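Course materials > Logistics and Supply > Unit handouts

Packaging for Small Consignments: Notes to Accompany the Second Lecture

Apr 25, 2022

These notes cover the choice and use of corrugated cartons for goods sent singly or in small numbers. Students should read them before the practical session and bring the worksheet issued with the first lecture.

1. Terms

A carton is described by its style, its inside measurements and its board. Inside measurements are always given in the order length, width, height. The mailer style is cut from a single sheet, with a lid joined to the tray along the rear edge. It needs no tape to hold its shape, although tape or a label seal is normally applied before dispatch. The slotted style has four flaps at the top and four at the bottom and must be taped at both ends.

Corrugated board consists of a fluted sheet glued between flat liners. Fine flutes give a smooth surface for printing and fold cleanly. Coarse flutes give better cushioning and stand up to stacking. Most small mailers use a fine flute.

2. The Plonedness case

The Plonedness depot of Vulitz handles spare parts and leads for office equipment. Before the review, its packers chose from 246 carton sizes, many of which differed by a few millimetres. Staff spent a good deal of time looking for the right one, and slow-moving sizes were often crushed in storage before use. The review, completed in July, recommended a much shorter range, with the mailer style used for all light goods. 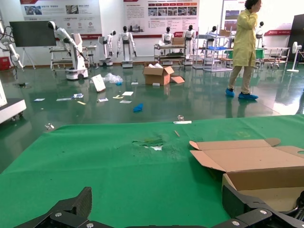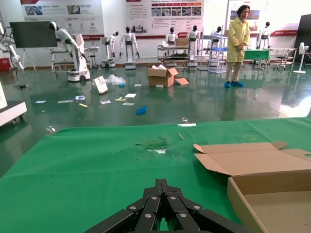
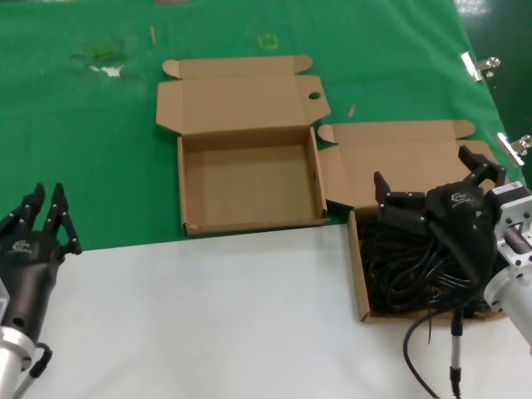
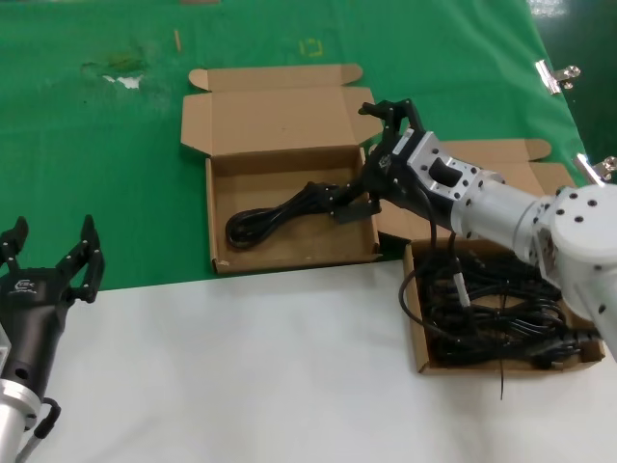 Open cartons with the flaps folded out. The last picture includes a coiled power cable.

3. Fit and empty space

An item should lie flat in the tray without pressing on the walls. Leads and cables are coiled before packing – a tight bend close to the plug may damage the core. Empty space is filled with paper where the item is heavy enough to shift in transit. For light, flexible goods the filling may be left out, provided that the lid closes without bulging.

4. Storage of flat cartons

Unfolded blanks are delivered in bundles of 200 and should be kept on a pallet, away from outside walls. Damp board loses much of its strength and does not fully regain it on drying. Older stock is used first. At Plonedness, bundles are marked with the date of receipt on the short edge, where it can be read without lifting.

5. Preparation for the practical session

Each pair of students will be given 2 carton blanks, one from Akl and one from Ploltik, and will measure them, fold them and record the inside dimensions. A written comparison of over 200 words is to be handed in with the worksheet. Marks are given for correct use of the terms in section 1.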